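Small Rooms, Long Throws
09/10/2021

Heffernan Hall seats 700 on a flat floor, with a shallow balcony at the rear. Prokano, the company that handles its touring dates, replaced the main PA in June after a season of complaints from the back rows. The old system was loud enough. Its trouble was uneven coverage between 200 Hz and 2 kHz, where most of a vocal sits.

The new rig uses two hangs of eight boxes, with the subs in a single line along the stage front. The balcony has its own delay speakers, set at 70 ms and trimmed after a sound check with the curtains open. Measurements were taken at 12 seats, then repeated with the side drapes in.

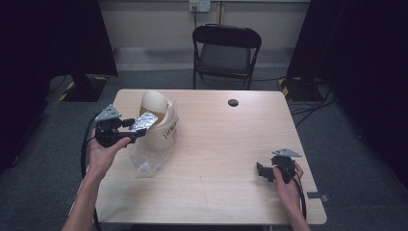
Aluminum foil held in the jaws of a hand-held gripper.

Radio channels took more planning. The Kidevham tour carries 16 wireless microphones and ten in-ear packs, and the hall shares its block with a television studio. Prurkano, which supplies the racks, scanned from the stage and from the mix position, then moved four packs to a lower band. Antennas went up on stands at stage left, clear of the video wall.

Monitor mixes are stored per act, with the input list kept in the same order all night. Changeovers run to six minutes. Line checks are done on headphones during the walk-in music, drums first. The show file now holds 349 cues, most of them mutes.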